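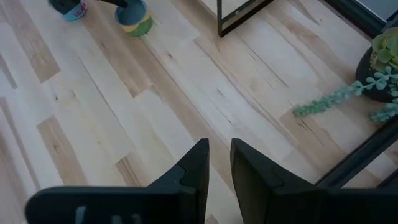
*Slide 1. Wrist view, gripper open over the table.*

**House rules for two-arm table cells -- speaker notes**

Nallidby meeting, November. Allow 40 minutes including questions. Start with the door shut, the projector in the Ó Flaithearta room is loud enough already.

**Opening (leave slide 1 up)**

- Say who the talk is for: people who set up, run or sign off small table cells with two arms. Fenced production lines are out of scope.
- The rule set is the Lornoteo house document, third revision. It sits below the published safety standards and below the risk assessment for each cell. Where the house rules and the risk assessment disagree, stop work and get the assessment corrected or the rule waived in writing.
- It currently has 58 rules. I will cover the ones that fail most often at audit. The full text is in the handout.
- Definition to give early: "table" means the surface and everything standing on it. "Cell" means the table, both arms, their mounts, the cables, the operator's desk and the floor out to the marked line.

**Slide 2. What a rule has to look like**

Each rule is one sentence with "shall" in it. It names a thing that can be checked by a person standing at the cell with no special tools, or it names the tool. Explanations go in a separate column and are not binding.

Read out the old wording of rule 4: "Keep the workspace tidy." Two auditors gave opposite results on the same cell in the same hour. The new wording: "Every object on the table shall appear on the layout sheet for the task in progress." An object on the sheet is allowed, however odd it looks. An object off the sheet is a finding, however harmless.

Go back to slide 1 for a moment. Plants and painted cups are fine under the new rule if the sheet lists them. The sheet also records whether each object is a target, an obstacle or background, and the arm program must agree with it. Expect a question on soft and trailing objects. Answer: the sheet gives the outline at its widest, including anything that hangs over a rim. The pot diameter alone is not accepted.

**Slide 3. Camera views**

- Rule 11: a wrist view shall not be used as the only evidence that the table is clear. The gripper body hides part of the surface, and objects at the margin may show only in part.
- One fixed view of the whole table is required as well. It is saved at the start of every run and again after any stop.
- Clean the wrist lens at the start of the shift. Record it. Missing records are the most common finding we have and the cheapest to fix.
- If the fixed camera is bumped, the layout check is void until the camera has been lined up again.

(If time is short, skip the lens cleaning detail. It is in the handout.)

**Slide 4. The cell as a whole** 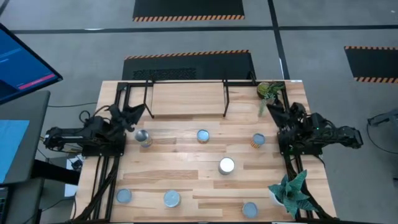 The house rules treat the space outside the table as part of the cell, and this is the section where people push back. Rule 23 requires the approach side to be marked on the floor in a way that can be seen from standing height. Orange-and-black striped borders on black mats, as on the slide, meet it. Plain tape also meets it, provided the tape is intact on the day. Rule 24 says the marking shall be checked before power-on, and a mat that has shifted shall be put back to its reference marks first. Point out that a mat can move a long way over a week of foot traffic and still look square to the table.

Cables come next. Rule 27: cable on the moving side of a joint shall be checked for slack at both ends of travel, with the arm in slow mode. Rule 28: cable crossing the floor between desk and table shall be covered or routed outside the walking path. Use the slide for both. There is a loop of cable above the left arm, and there are thin cables lying on the floor toward the desk. Ask the room which rule applies to each and let them argue for a minute. The route of the walking path has to come from the cell drawing, so a photo alone cannot settle rule 28.

**Slide 5. Two arms, one table**

1. Each arm shall have a named home pose in which it is clear of the other arm's full reach.
2. The shared zone shall be drawn on the layout sheet. Only one arm may hold the zone at a time unless the task has been approved for joint work.
3. The zone lock shall be held by the controller. A wait timer in the task script does not count as a lock.
4. Both grippers shall be opened and closed once, empty, before the first pick of a shift.
5. A stop on either arm shall stop both.

Note on item 3. Cells running the Breretti controller have the lock built in, but it ships switched off. Check the setting after each update.

Note on item 5. We test this by pressing each stop button in turn while both arms are moving in slow mode. Status lights are not accepted as proof of a stop. Watch the joints.

**Slide 6. Raised surfaces**

Shelves, racks and stands get their own short section. The height goes on the layout sheet, measured from the tabletop to the highest point of the frame, which may be above the board. Minimum clearance between any moving part and the frame during transit is 100 mm. During a place move the limit drops, and the approach must be vertical for the last part of the travel.

A shelf that is empty at the start of the run is still an obstacle. We had two findings in one audit from programs that only loaded the shelf model when the task used it.

**Slide 7. Waivers**

- A waiver names the rule, the cell, the reason and the end date.
- It is posted at the desk, in paper form, next to the screen.
- It expires. Renewal needs a fresh look at the cell by someone other than the person asking.
- No waivers on stops. This has been asked at every meeting so far, so say it slowly.

**Questions likely to come up**

*Does the layout sheet need reissuing when identical objects swap places?* No. Positions are given as areas, and like objects may trade areas.

*Who may edit the sheet during a shift?* The operator, in ink, with the arms stopped. The typed version follows by the end of the shift.

*Is the desk really inside the cell?* Yes, for cables and for the stop button. The chair is outside.

Handouts are by the door. Revision comments go to the Lornoteo standards inbox before the end of the month, with the rule number in the subject line.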